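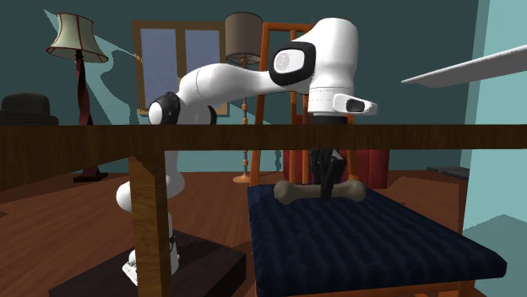 Recording demonstrations in Saltura: the bone and the chair

Posted 2019-09-21 by Jomar Estrella

By the end of this page you will have driven a simulated arm through a pick by remote control, saved the run, and thrown most of your runs away. The throwing away is the part people skip.

I'm assuming you have Saltura installed and the dining room scene loaded. If the arm comes up pointing at the ceiling, reset the joints from the Scene menu and carry on.

Before you start

Plug in the hand controller before you launch the program. Saltura looks for it once, at startup, and then loses interest forever. The keyboard works too, in the sense that one can eat soup with a fork.

Set the recording rate to 12 samples per second. The default is higher and gives you enormous files full of an arm standing perfectly still while you think.

Step 1. Name the task

Type the instruction first, in plain words: "pick up the bone from the chair." Write it the way you'd say it to somebody across the room. Jayson Dumlao once labeled a whole batch "task_final_new2" and we still don't know what the arm was supposed to be learning.

Step 2. Plan the way in

The bone sits on a seat cushion, and a dining chair is a small cage with a cushion in it. You have a backrest on one side and possibly a table on the other. Orbit the view all the way around before you touch the controller and decide where the fingers will go down. Coming in high and dropping straight is the dull choice, and dull is what you want. A learner copies everything, including your flourishes.

Keep two views open. One from across the table will show you how the wrist is lined up, but the tabletop can hide the fingers at exactly the wrong moment. A second one from behind the chair lets you look between the slats.

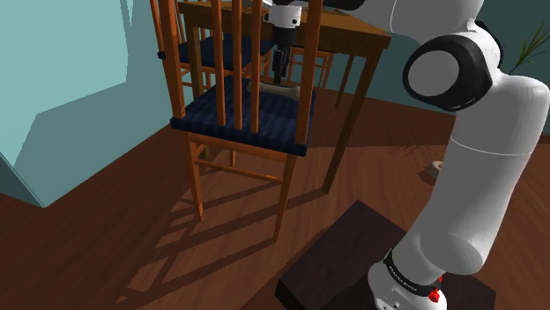
Get the fingers over the slim middle of the bone and stop there for a beat. The knobby ends look like handles and behave like soap. If you grab one, the other end swings down and you'll spend the rest of the run chasing it around the cushion.

Check the elbow as well. Everybody watches the gripper, and meanwhile the upper arm is leaning on the furniture. Saltura marks a run as bad if any link touches the chair, and it only tells you when you save.

Step 3. Lower, close, wait

Press record. Bring the gripper down with the slow mode held (left trigger). When the fingers are on either side of the shaft, close them and count to two. The simulator needs a moment to settle the contact, and a lift that starts too soon will shoot the bone off toward the wall – entertaining the first time.

Step 4. Lift and stop

Go straight up until the bone is well above the top of the backrest, hold still, and press record again to end the run. Don't put it back down. Putting it back is a different task and wants its own label.

Step 5. Replay and be cruel

Play every run back at normal speed. Delete it if you see:

a pause in midair while you scratched your nose
a second try at the grasp
the arm wandering off to admire the lamp

My first set for this scene was 225 runs, and 162 survived. Arnel Dimaculangan thinks that's too soft and he may be right.

Between runs, press Shuffle so the bone shifts and turns a little on the cushion. Without that you'll teach the arm one spot on one chair, which it will then visit faithfully whether there's a bone on it or not.

If something goes wrong

The gripper closes but nothing lifts: your fingers are too high. Go down until they nearly touch the cushion.

The arm shakes near the top of its reach: it's too stretched out. Move the base a bit closer in the Scene menu and start the batch over. Mixing base positions is a topic for the October page.

The file won't export: check for a slash in the task name. Yes, still.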